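2021-03-01
By Crisóforo Huerta

Print this page | E-mail this page

Notes for the knitting guild talk, 35 minutes plus questions. Slides are on the stick. Don't read these out word for word!

Start with the sweater story. Gray cardigan, bought the yarn at Skarelico, knit the whole thing in one winter, sleeves came out long enough for a gorilla. Pause. Hold up sleeve. Then: I never made a swatch. Ask for hands, who swatches every time. Who swatches and then ignores it. (Most of the room, if it's like last year.)

So the talk is gauge. What it is, why it lies to you, what to do with it.

Gauge = stitches per inch, rows per inch. Say it slowly, there will be beginners. The pattern writer knit at one gauge, you knit at another. A half stitch off per inch doesn't sound like much. On a 35 inch chest at 5 to the inch it's 175 stitches. Knit those at four and a half and you've got almost 39 inches. Write this on the board, let them check it.

Next, why swatches lie. Too small, main thing. People cast on ten stitches, measure the whole width, edges and all. Edges curl and pull, they aren't your real fabric. Cast on enough for six inches, measure the middle four. Also you knit a swatch sitting up straight and paying attention, and you knit a sweater in front of the TV. Aiman Sinaga's trick: do the swatch over two evenings, half and half. I stole this, give her credit.

Washing. Wash the swatch the way you'll wash the sweater. I can't say this enough. The Destetti wool grew a full half inch over four when I soaked it, the Teoh cotton went the other way. Pass both swatches around, get them BACK this time. 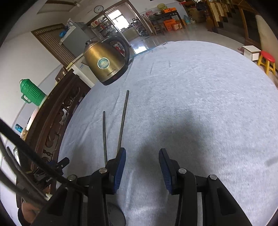

Needles change gauge more than people think. Same size on the label, same yarn, same hands, and you'll still get a different number going from bamboo to steel, bamboo grabs and steel lets it slide. Loose knitters often do better on something grabby, tight knitters on something slick. Thickness is the big one of course, go up a size for fewer stitches to the inch, down for more. Keep the gray slide up while talking about this, two thin dark rods side by side, one standing higher than the other, and use it for the old question of whether you can tell a size by eye. You can't, at least I can't, not when they're thin. Get a needle gauge with the little holes. Old sets lose their numbers, the paint rubs off, and I've met knitters who did a whole sock on two different sizes and blamed the heel.

Row gauge. Everybody skips it. I skip it too half the time, admit that. If the pattern says "knit until 14 inches" you're fine. If it says "work 90 rows" you are not fine, go check. Raglans and yokes are where it bites. Too few rows per inch and the armhole hangs down by your ribs. Mention the Fusau yoke here, the green one, only if there's time.

What to do when you can't hit it:
- change needle size, one step at a time, new swatch each time (groans)
- knit a different size from the pattern, do the math first
- different yarn. Some yarns just wont do it
- if stitches match and rows don't, keep the stitches and fix the length yourself

Math bit again if they look lost. Stitches per inch times the inches you want. Thats all it is. Finished chest, not body chest, remember to say ease, 2 inches is plenty for most cardigans.

Keep your swatches. Tag with yarn, needle size, before and after wash. Mine are in a shoe box, bring box.

Questions. Somebody will ask about lace, say block it first then measure. Somebody will ask about scarves, no, you don't have to.

Sign-up sheet for the September yoke class is by the door. Room holds 50. Switch off projector before packing up.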